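Library > Leisure and Sport Management > Part Two: Places to Stay and Play > Chapter 7

Chapter 7: The Small Coastal Resort and Its Tennis Courts
By Wulan Khoo
March

Arrive at Plodelell at six in the morning, before the kitchen has its lights on, and you'll hear the place before you see it. Somebody is already hitting. The sound carries down the drive, past the bicycle shed and the row of fig trees, and if you've ever held a racket it will make you walk faster! I have been going there for a good part of my working life, and I still leave my bag at the desk and go straight down to the courts.

Plodelell is a small resort on a bay, with guest rooms, a dining terrace, a clubhouse and five clay courts. It has no golf, no spa to speak of, and a beach that disappears at high tide. On paper it should struggle against its bigger neighbors. Yet the same families come back year after year, and when you ask them why, they start talking about the courts, and then about supper, and then about the people they met on the courts and had supper with. That chain of answers is the subject of this chapter.

In Chapter 6 we looked at the large resort, where sport is one department among many and the manager's main task is to keep the departments from tripping over each other. The small resort is a different animal. A guest who has a bad hour on court carries it into the dining room, and the person serving the soup may well be the person who took the court booking. Everything touches everything else. I find this the most enjoyable kind of place to study, and I hope some of that rubs off on you as you read.

What this chapter covers

We begin with the courts themselves. Clay is lovely to play on and demanding to own. It has to be watered, swept, rolled and topped up, and it has opinions about the weather. You'll learn how a daily court routine is built, how it is fitted around guests who would like to play at exactly the moment the sweeping should happen, and what a season of neglect does to a surface that took years to settle.

From there we move to booking. This sounds dull and is anything but! A booking sheet is a record of what guests want, what they think is fair, and how early they're willing to get up. We will work through two very different systems. At Plodelell, guests write their names on a board outside the clubhouse each evening for the following day. At Celtuta, a resort of similar size farther up the coast, everything is arranged before arrival and printed on a card left in the room. Both work. They attract different guests, and they produce different arguments.

The middle of the chapter deals with coaching. Most small resorts can afford one full-time coach, and that coach ends up as part teacher, part host and part matchmaker, finding a partner for the guest who came alone and a gentle opponent for the one who hasn't played since school. We'll look at how coaches are hired, how their lesson income is shared with the resort, and why the contract should say plainly who looks after the ball machine.

We finish with the building beside the courts, which students tend to skip and which I would beg you to read with care. A clubhouse earns its keep on the days when the courts can't be used. Rain on clay can end play for a whole afternoon, and you then have a resort full of people dressed for tennis with nowhere to go. What do you offer them?

The rained-off afternoon

Furkitz is the example I use with every new class. It sits at the wet end of the same coast, has two courts, and loses more playing time to weather than any other resort in this book. When I first visited, a rained-off afternoon meant a closed bar, a pile of old magazines and a great deal of sighing. Guests went to their rooms, and quite a few of them went home early.

The manager at the time, a former doubles player named Renaud, changed very little about the building and a great deal about the hours. The bar opened when play stopped. Tea came out on the long side, where people could stand and talk. The coach gave a short talk on the serve, with a racket and no ball, and followed it with questions that often ran until supper. Children were given the restringing bench and somebody patient to sit with them. By the end of his first season, guests were asking at breakfast whether it might rain.

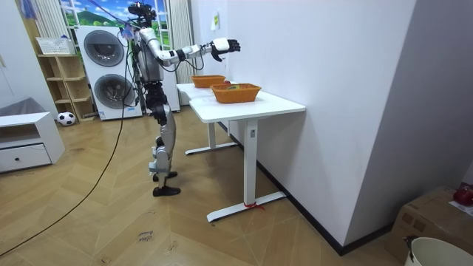
You could say he was lucky in his guests, and he always said so himself. But look at what he had to work with: a room, a kettle, a coach who liked to talk, and the good sense to notice that people who have been disappointed together are ready to be sociable. Section 7 of this chapter gives his wet-weather plan in full, along with the staff hours it required and the changes he made after the first few tries. Some of those tries were dreadful. The indoor mini-tennis lasted a single afternoon and cost him a lampshade.

Before you read on

Think of a place where you have stayed or played, however modest. It could be a public court with a bench, a campsite with a table tennis table, or a grand hotel with its own stadium. Write down the first hour of your visit as you remember it. Who spoke to you? Where did you put your things? Did you know where to go next, or did you stand about holding a towel? Keep this page beside you, as you will be asked to return to it at the end of Section 5 and rewrite that hour from the manager's side of the desk.

If you can, visit a court early in the day and watch it being prepared. Take a notebook and stay out of the way of the hose. Ask the person doing the work what they wish players knew, and then be ready to stand there for a while, for the answer is usually long and nearly always worth having. Mine, at Plodelell, began with the right way to drag a broom (from the outside in, in circles, all the way to the back fence) and wandered happily through drainage, shoes, and the habits of left-handed servers.

Section 1 starts where the guests' day starts, at the gate to the courts, with the gate still locked and three people already waiting.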